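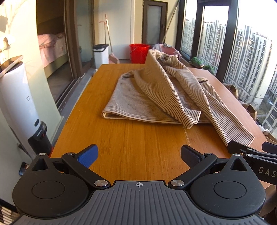

According to one reply received with last year's returns, the washing itself had never been a difficulty in the flat. The trouble was finding somewhere flat to fold it, and the bed had been doing that job for years.

Replies of this kind led Sturnberg Household Supply to add a dedicated table to its list of equipment for flats and small homes. The Bronlow Folding Table is intended for sorting, smoothing and folding clothes and household linen close to the place where they have dried. It has a wooden top in an orange-brown finish and may be kept in an enclosed balcony, a utility room or a bedroom with sufficient floor space.

Bronlow Folding Table
Catalogue number: 246
Category: Laundry and linen, fixed furniture
Supplied from: Muvthorpe depot
Availability: To order

General information

The name of the table refers to its use. The legs do not fold and the top does not drop. A fixed frame was chosen after residents who had been lent an earlier hinged model reported that the hinge worked loose when bedding was pulled across it. Where a table must be put away between uses, the Trust-pattern hinged table remains on the list under its own heading.

The top is finished so that clothing may be drawn across it without catching. Garments with fine stripes or checks are easier to square up on a plain surface, and for this reason the top carries no printed guide lines or pattern. The colour of the wood varies from one table to another, and the grain will be more marked on some tops than on others. A faint seam may be seen along the surface. These differences are not treated as faults and a table cannot be exchanged on account of them.

Specification

Top: wood, orange-brown, clear finish
Depth of top: 50 cm
Length of top: to be stated when ordering, see the order form
Greatest evenly spread load: 20 kg
Feet: adjustable, one at each corner
Assembly: required, two persons
Tools: supplied with the table
Care product: Furukawa clear surface oil, ordered separately

Placing the table

The table should stand level and should not rock when pressed at any corner. Balcony floors are commonly laid with a slight fall towards the drain, and the adjustable feet are provided to take this up. They are turned by hand. A gap of 50 mm should be left between the back edge of the table and any wall, door frame or window sill. Residents who keep potted plants on the sill are asked to use saucers, as water running down on to the wood will mark it if left.

The table must not be placed where it prevents a sliding door from opening fully. It must also be kept clear of any door which forms part of the way out of the building. In narrow balconies the long side is normally set parallel to the window, which gives good light for folding and leaves a passage to the bedroom or living room.

Direct sun will alter the colour of the wood over time. The change is most even when the top is left clear between uses. A cloth or basket left in one position through the summer may leave a paler area beneath it, which cannot be removed by cleaning.

Using the table for folding

The following notes are taken from the leaflet supplied with each table.

Clothing should be fully dry before it is brought to the table. Damp seams are easily missed, particularly at collars and waistbands, and a damp garment folded flat will crease.

Lay the garment with its length along the table and smooth it from the centre outwards. Bring one side in to form a straight edge before folding the other to meet it. Where the cloth has stripes, the edge may be set along a stripe and the fold will then run true. Shirts and pyjama tops are folded with the sleeves laid flat across the back. Trousers are folded along the leg first and across afterwards.

A larger piece may be folded in stages, with one part already flat on the table and the rest hanging over the side until it is needed. Care should be taken that the hanging part does not reach the floor. Sheets and duvet covers are best folded by two people standing at the ends, then laid on the table for the last two folds only.

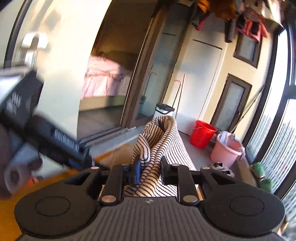
Soft, light garments tend to gather in the hand when they are lifted, and it is quicker to put them down and begin again than to correct them in the air. A garment held by the neck or shoulder will usually fall straight enough to be laid in one movement. Finished items should be stacked at the end of the table furthest from the door, with the heaviest at the bottom.

The table is not an ironing surface. A hot iron will damage the finish even through a folded towel. Steamers should be used with the garment on a hanger, away from the wood.

Keeping the surrounding area in order

Many residents keep cleaning equipment on the balcony as well as the laundry. There is no objection to this, provided that clean linen does not come into contact with it. Buckets should be emptied after use and stood to one side. Mops are to be stored with the pole secured or leaned firmly into a corner — a pole which slips on to the table will dent the surface. Brooms should be shaken out before folding begins. Bins kept near the table should have a closely fitting lid.

Shoes should be kept off the table at all times. Where there is no rack, they may be stood on a washable tray near the window. Air purifiers and other electrical appliances must be given the clear space stated in their own instructions, and loose cloth should not be allowed to hang over their outlets.

Care of the surface

Dust the top with a dry cloth before each use. Marks may be removed with a cloth wrung out in warm water and a little washing-up liquid, followed at once by a dry one. Bleach, scouring powder and furniture polish in spray form are not suitable. Polish in particular leaves a film which passes on to clothing and is not always noticed until the garment is worn.

The top should be oiled once a year with Furukawa clear surface oil, or sooner if water no longer stands in beads on the surface. Apply a thin coat along the grain, leave it for the time stated on the tin and wipe off what remains. The table should not be used for clothing until the following day. Cloths used for oiling must be laid out flat to dry in the open air before they are thrown away. They must not be put into a lidded bin while still damp with oil.

The adjustable feet should be checked whenever the table is moved. Replacement feet are available singly.

Delivery and assembly

Tables are sent out from the Muvthorpe depot in one flat carton. Delivery is to the door of the flat where the building has a lift, and to the ground-floor entrance where it does not. Residents are asked to measure the lift before ordering the longest size. The depot does not cut tables down after delivery.

The carton contains the top, the frame in two parts, the feet, a bag of fixings and the leaflet. The frame should be put together loosely on the floor, with the top lying face down on a blanket, and the fixings tightened only when all of them are in place. The table is then turned over by two people. It should not be dragged upright on its feet.

Any part found missing should be reported within the first week. Please quote the catalogue number and the letter printed on the end of the carton.

Loan and return

Tenants of managed buildings may take the table on loan in place of buying it. The loan runs from the start of June and is renewed each year unless the table is returned. Ordinary wear to the finish is accepted. Burns, saw cuts and holes drilled in the top are charged for.

A returned table should be wiped down and taken apart, with the fixings placed in a bag and tied to the frame. The original carton is not required.

Related items

Bronlow linen shelf, to match the table
Wall hooks, white, for hanging finished garments
Mop and broom clips, wall-mounted
Washable shoe tray
Furukawa clear surface oil, small tin

Prices for all items are given on the current order form, which may be requested from the Muvthorpe depot in writing or collected at the counter.

Page last revised: Sunday, May 23, 2021
Sturnberg Household Supply, Laundry and Linen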